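Bench tips for teaching a two-arm setup by hand

Most trouble with demonstrations starts on the bench, before anyone touches the leader arms. These are the habits we keep at the Skillura workshop for small sorting and tidying tasks.

Start every run from the same arm pose. Put a strip of tape on the base of each leader arm and line it up before you press record. If the follower jumps when you connect, stop and line it up again.

Use trays in different colors. It is easier to tell a helper "cord goes in yellow" than "cord goes in the left one", and you will read your own notes faster a month later. Shallow trays are best, as the fingers can get over the rim without tipping them.

Move slower than feels natural. Close the gripper, wait a beat, then lift. People who are good with their hands tend to rush this part, and the arm copies the rush.

Soft things need more practice than hard ones. Rubber bands and cord slide out of narrow fingers, so pinch near the middle of the strand and keep the lift low. A box is simpler – take it across the short side.

Keep spare parts and drinks off the bench while recording, unless they belong to the task. Run power cables out to the side and check them before each session. A cable that drags on an elbow joint will spoil a run without anyone noticing.

Shift the objects a little between runs. We aim for 200 runs per task, with a break every 9 to rest the wrists. Throw out a run if you had to grab the same thing more than 2 times.

Write down what went wrong right away. A paper notebook works fine – ours hangs on a hook by the door.

Wipe down the finger pads at the end of the day and park both arms clear of the trays before cutting the power. 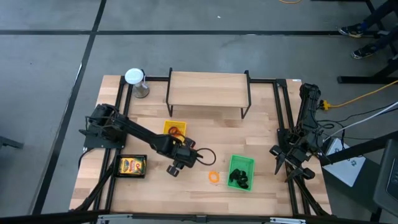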